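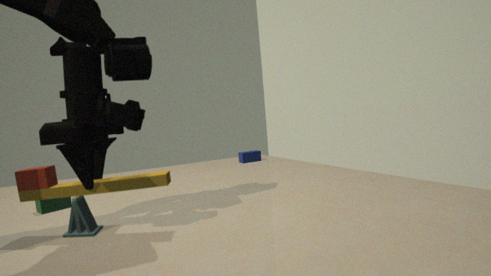
Do you need to descale a kettle if you only use filtered water?

Less often, but you do still need to. A jug filter takes out some of the hardness and leaves the rest, and what's left settles on the element like it always did.

Print
E-mail

I live in a hard water area and get asked about this a lot, so I'm putting what I know in one thread. Kettles first, then shower heads, then the washing machine.

August 18, 2021

Kettles. White vinegar and water, half and half, enough to cover the scale. Bring it up to the boil, switch off, leave it for an hour. Pour it away and boil plain water twice before you make tea.

If you can't stand the smell, use citric acid. Two tablespoons to a litre. You can get it in the home brew section or from any shop that does jam-making things. A bag lasts me until December most years.

Citric acid fizzes when it goes into hot water. Put it in when the water is warm, not boiling. I have cleaned the worktop enough times to be sure of this.

My filter jug is a Notora. It says 100 litres per cartridge. In my water I change it well before that, when the tea starts getting a film on top.

The film is the scale reacting with the tea. It does you no harm. A squeeze of lemon gets rid of it, if you like lemon in tea. I don't.

Someone asked if scale in the kettle is bad for you. It's mostly calcium carbonate. You swallow it every time you drink from the tap. It looks unpleasant floating in a mug and that's the main complaint against it.

Shower heads. Unscrew it if it unscrews. Mine does by hand, my sister's needed a spanner with a cloth round it so as not to mark the chrome.

Sit it in a bowl of warm water and citric acid for an hour, then go over the holes with an old toothbrush. The rubber nozzles can just be rubbed with your thumb.

If it won't come off, fill a freezer bag with the same mix, pull it up over the head and tie it on with a rubber band. Leave it an hour. Do it when no one wants a shower.

Don't leave plated fittings in vinegar overnight. I did that to a tap end in the flat on Ellis Road and the finish came up dull and stayed dull.

Never mix vinegar or citric acid with bleach. Never use one straight after the other either. Rinse well and leave it for another day.

Keep acids off marble and limestone too. It eats the polish. Most granite is all right but I'd still wipe up quickly.

Washing machine. Empty drum, 100 grams of citric acid straight in, run it at 40. Some people say do it hotter. The manual for my Coserora says not to go over 60 with citric acid, and yours may say something else, so look.

I do the machine every 4 months. The drawer gets done at the same time, in the sink, with washing-up liquid, as that's usually mould and not scale.

Use the hard water dose on the detergent box. It's in a table on the back. I used the soft water dose for years and wondered why the towels were stiff.

Softeners. A plumber quoted me 700 pounds fitted for a Zondance under the sink. I haven't gone ahead. There's a cupboard in the way and you have to keep buying salt.

If you do get one, you'd normally keep one tap in the kitchen on the unsoftened supply for drinking. Ask about that before they start, it's a nuisance to add afterwards.

Magnets that clip to the pipe: I had one for a year. The kettle furred up at the same speed. Your pipe may vary. I gave it to the charity shop in its box.

To find out how hard your water is, put your postcode into your water company's website. It gives a figure and a word. Mine says "very hard". Dishwashers want the figure, so write it down.

On dishwashers, the salt goes in the hole at the bottom and the tablet doesn't replace it round here, whatever the packet says about all in one. Cloudy glasses are the first sign it's run out.

If the cloudiness wipes off with vinegar it's scale. If it doesn't, the glass is etched and you can stop trying.

Steam irons I leave to someone else. I use ironing water from the supermarket and the iron has lasted. I don't know what's inside it and I'm not opening it up.

Will add toilets tomorrow, a few of you have asked. Same acid, more of it, and you have to get the water level down first.

Print
E-mail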